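Faint dark marks on base of wooden mug tree, cause and treatment?

Forum: Finishing and Surface Repair
Posted Tue 4 June

grainfiller
Member

I have a pale wooden mug tree, square base with rounded corners, center post. The Ornar listing says "natural hardwood" and nothing else. No species and no mention of a finish. A drop of water on the base soaks in and leaves a dull spot that fades as it dries, so I am treating it as bare wood, or wood with an oil coat so thin that it no longer does anything.

Faint darker marks and blotches have developed on one side of the base. They do not feel raised. A damp cloth with dish soap made no difference. Mineral spirits made no difference, which I take to rule out wax or grease at the surface.

Candidates as I see them:

Iron reacting with tannin. There is a screw up through the base into the post and I do not know if it is plated.
Mildew from mugs hung up wet.
Coffee or tea.
Mineral pigment that was always in the board and has become easier to see.

I would like to know which it is before putting any chemical on it. The second question is what to finish it with afterward. I have most of a can of Primwood matte oil left over from another job.

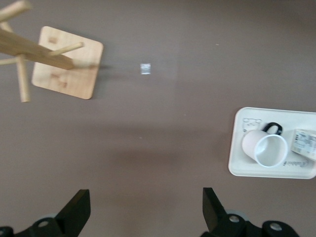 Lencho
Senior Member

Get the species first. If it is beech, birch, rubberwood or maple, the tannin content is low and iron stain will be weak. You can get gray from a rusty screw in any of those if it stays wet long enough, but it will be a halo around the screw hole. Marks well away from the hardware are unlikely to be iron.

Take the screw out and look at it. Bright threads mean you can drop that theory.

Rubberwood would be my guess for a mass-market mug tree. It is prone to blue stain fungus between felling and kiln, and pieces with light staining do get through grading. That kind of stain goes deep and will not sand out.

grainfiller
Member

Screw is zinc plated and clean. No halo around the hole on the underside. Iron is off the list.

How would I separate blue stain from mildew that grew in the kitchen?

Lencho
Senior Member

Household bleach on a cotton swab, one spot, underside if there is a mark there. Surface mildew lightens within minutes. Blue stain barely moves. Coffee lightens a little. Rinse afterward with plain water and let it dry overnight before you judge the color.

Nuria Nigatu
Member

I would not start with bleach on a kitchen item when three percent hydrogen peroxide will give nearly the same information. It is slower. Lay a wet pad on the mark for half an hour, lift it, let the wood dry. Chlorine bleach roughens the fibers and, if it is not rinsed well, can affect the oil that goes on later.

Oxalic acid is the usual advice in this section, and it is the right tool for iron and for some water marks. It does very little to mildew. With a clean screw I would leave it in the jar.

Lencho
Senior Member

One swab of bleach will not roughen anything you could measure. I have used it as a spot test on maple boards for years. Peroxide at drugstore strength is so weak that a negative result tells you nothing, and then you are back to bleach anyway.

Nuria Nigatu
Member

A negative on peroxide costs half an hour. A pale spot from bleach on the top face costs a full resanding. The original poster has the marks on the visible side and has not said there are any underneath.

grainfiller
Member

None underneath. I went with peroxide, one blotch only, half an hour under a pad with plastic film over it.

Result after drying overnight: the treated blotch is lighter than the others but still visible at a low angle. I would call it a partial response. The surrounding wood did not shift enough for me to see.

Room is 22 C and the hygrometer reads 50 percent. Pin meter (a Maser, the basic model) gives the same number on the treated and untreated sides, so I am satisfied that it is dry.

Lencho
Senior Member

Partial response fits coffee or tea. It also fits mildew that has gone in past the surface. At that point the distinction is academic, because the next step is the same: sand, repeat the peroxide, stop when it looks acceptable.

Do not chase the last of it. A square base that size will show a dip if you work on one corner. Sand the whole face evenly with a flat block.

Which grit were you planning to stop at?

grainfiller
Member

I had intended 600 because it feels better.

Lencho
Senior Member

Too fine for that oil. You will burnish the surface and absorption will be uneven, worst on the rounded corners where the end grain is exposed. Stop at 220. The can usually says the same.

Nuria Nigatu
Member

Agreed on stopping lower, with one exception. End grain on the two short-grain edges takes up more oil and goes darker. Taking those edges alone one step finer than the face evens out the color. On a blond wood the difference is obvious if you skip it.

Also raise the grain before the last pass. Wipe with a damp cloth, let dry, knock it back lightly with the final grit. Wet mugs will raise it for you otherwise.

grainfiller
Member

Noted on both. One complication is judging the color. The table I work at is a large brown one with a matte surface, and the light falls unevenly across it. The same board can look clear at one end and blotchy at the other. I have started turning the base a quarter turn and looking again before deciding that a mark is real.
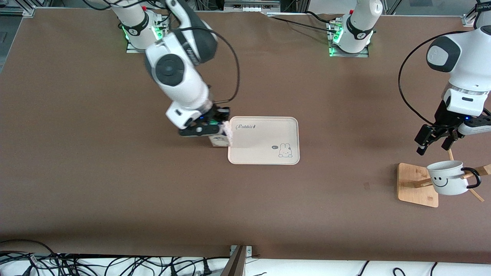

With that check applied, two of the blotches I had been counting as stains turned out to be shading in the grain. They change with the viewing angle. The remaining marks stay dark from every direction, and those are the ones I will treat.

Plan as it stands: remove the post, second round of peroxide on the remaining marks, dry overnight, block sand the full face to 220, edges one grit finer, raise grain, knock back, then Primwood in two thin coats with a full day between them.

Nuria Nigatu
Member

Put a sheet of white paper under it when you compare. Brown backgrounds make pale wood read lighter than it is, and you may end up underestimating what is left.

Leave the spot where the post seats free of oil if there is any glue in that joint. Masking tape is enough.

Lencho
Senior Member

I would skip the oil altogether. A mug tree base gets drips every day, and thin oil coats do little against standing water. Waterborne poly in matte, three coats, and the marks will not come back. It stays pale too. Oil will yellow the wood by November.

Nuria Nigatu
Member

Film finish on the flat face, fine. But it has to go on the underside and the edges as well or the base can cup. And when a film does chip at a corner, water gets under it and the gray spot that forms there cannot be reached without stripping. Oil can be refreshed in ten minutes.

Lencho
Senior Member

Only if the owner does it. Most do not, which is how the marks got there.

grainfiller
Member

I can test both. There is an offcut of similar pale stock here, though I cannot vouch that it is the same species. Half oil, half poly, a wet mug left on each side every morning for 6 weeks. The tree itself can stay bare in the meantime, with a saucer under the worst drips.

The screw threads into end grain in the post, so I will keep the number of times I take it apart to a minimum. If the hole starts to strip, is thin CA in the threads acceptable or should I plug and redrill?

Lencho
Senior Member

Thin CA works once. Plug it after that, with long-grain stock and not dowel.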